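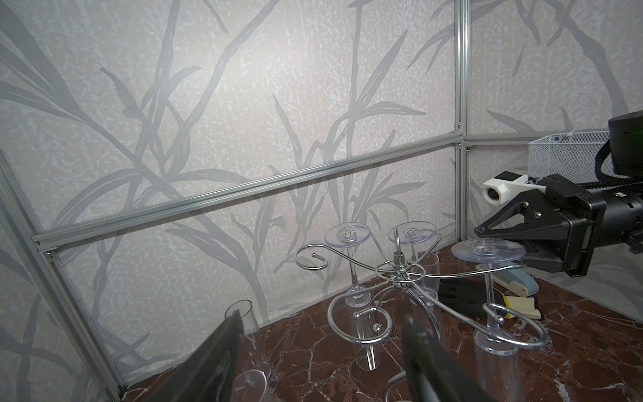
The enclosure is square again. It took a rubber mallet, a borrowed set square and most of a Saturday, and I would like it recorded somewhere that I did not swear in front of the woodturners.

For anyone who has wandered in from the sourdough posts: I have a bench at the Flindholm shared workshop, and on it I'm building a two-armed robot that handles glassware. My household regards this as a phase. It has been a phase since October.

The cell is aluminum extrusion with printed panels on the walls. I had planned on plain grey. Plain grey was on back order, and the grass and reeds came from the clearance page at Catano, so the robot now works in a tasteful wetland. The floor is marble, dark red-brown with pale veins, and shiny enough to bounce the shop lights straight back into a lens. I knew that when I chose it. I liked the colour.

The rack was the other act of vanity. There are sensible racks in this world, with straight pegs at regular centres. Mine is chrome and all curls, the sort of thing you'd find at a great-aunt's, and every arm of it is a place for a gripper finger to get caught. The glasses hang by the foot, upside down, and they're clear plastic. I did start with real ones. I own a very good dustpan now.

Clear plastic in front of chrome over polished stone is, for a camera, a pile of reflections with opinions. The little lens on the printed bracket does its best. I'm on version 3 of that bracket -- the first two drooped, one of them overnight, like a tulip.

Current state of things, mostly so I can find it later:

Finger speed is down to 40 percent until I trust the wrist. Cycle time for one glass, rack to floor, is 44 seconds, and my mother could do the whole set in that and dry them. The joint controller is the Wei board, old firmware, because the new firmware moves the home position and doesn't mention it. Ribbon cables still run along the top of the wrist. They want proper clips.

I've set myself 3000 cycles before I let it near anything breakable, and the log sheet is taped up beside the bandsaw, where someone has already drawn a small martini on it.

Next job is the cable clips, then a trip to Fleswood for more T-nuts. I bought plenty last time. They're under the bench with the 10 mm sockets, I expect -- wherever under the bench that is.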